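Drimstead talk, my notes, second half

Right, if you've all got your tea back in your hands, we'll carry on with single stems. I did the big bowls before the break and I could see a few of you getting worried about your budgets, so this bit is the cheap bit!

I came to artificial flowers through Ardalan Rezaei, who had me dressing tables for the Rurkard dinners. The first August I did 9 of them with great heaving arrangements (lilies, ferns, the lot) and people spent the whole evening leaning sideways to talk to each other. So the next year I went down to one rose per table. Red, long stem, plenty of leaf left on.

PAUSE, ask who has thrown out a fake rose for looking fake. Hands up.
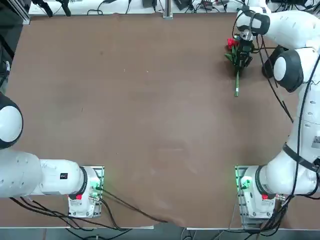
Red is forgiving on a brown table, I find. Dark green leaves close up under the bloom do a lot of the work, so please don't strip them off. If yours come squashed flat in the box, hold them over a steaming kettle for a moment and tease them out with your fingers. Mind your hands.

The other giveaway is the cut end. It's often paler than the rest and your eye goes straight to it, so get it down inside a vase you can't see through, or tuck it under a napkin if you're laying the rose flat. Ismael Rezende paints his. I've never had the patience.

Length next. Start long! Lay it on the table, walk to the door, look back, then trim a little and look again.

PASS ROUND the two sample stems, and get them back this time.

Dusting: soft paintbrush, from the middle outwards. Hairdryer on cool if you're in a hurry.

Then questions, then the raffle.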